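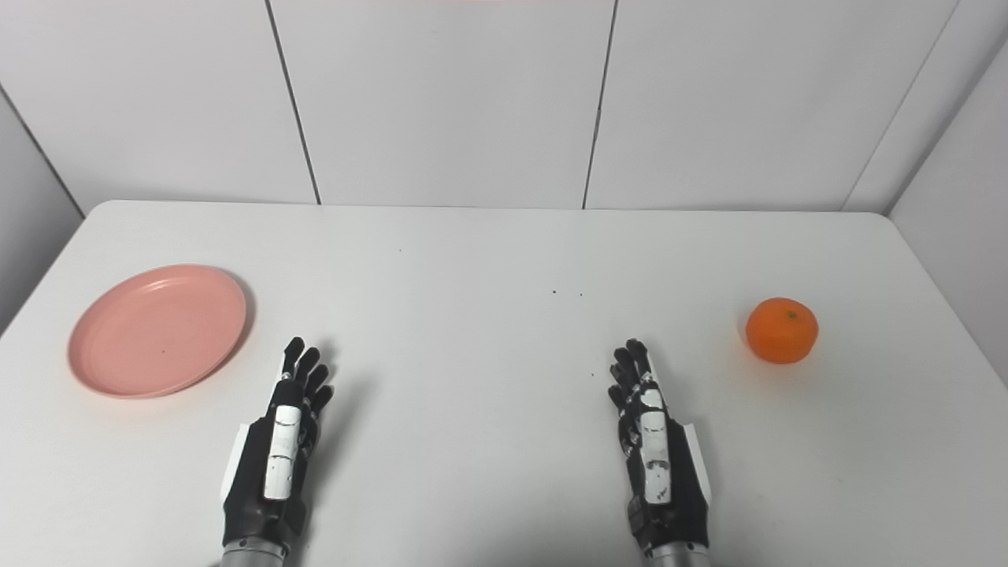 Vsevolod Derkach told me the first thing to go in a small town is the bakery, and that people in Roltville argued over theirs for two years before it shut. He still drives 64 kilometres to Arnstead for rye.

The Roltville shop closed in January. It had a single deck oven, put in by the Van Beek family, and it turned out white tins, rye and a fruit loaf on Saturdays. Flour went up, then power, and the lease came due. The supermarket now sells sliced bread trucked in from the city, and the servo has pies.

Olesia Skoryk would like to bake there again. She learned the trade at Fokow, where she started at 13, sweeping floors and greasing tins after school. Her plan is to open three mornings a week and take orders ahead, so that little gets thrown out.
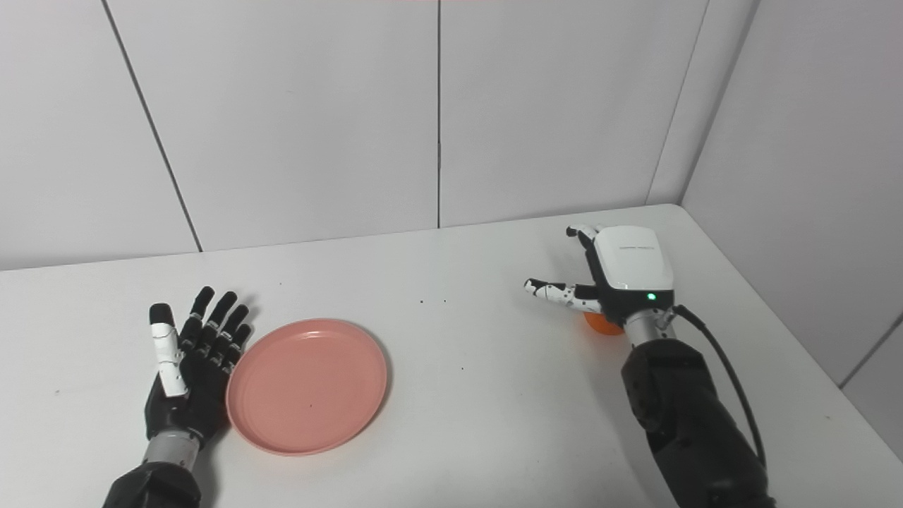
The sums are tight. A second-hand mixer costs more than she had saved, and the council wants a new grease trap before it will sign off on the kitchen. She has asked the landlord for two months without rent while the work is done. He has yet to reply. Meanwhile she bakes at home and sells at the market, where the rye is usually gone by nine.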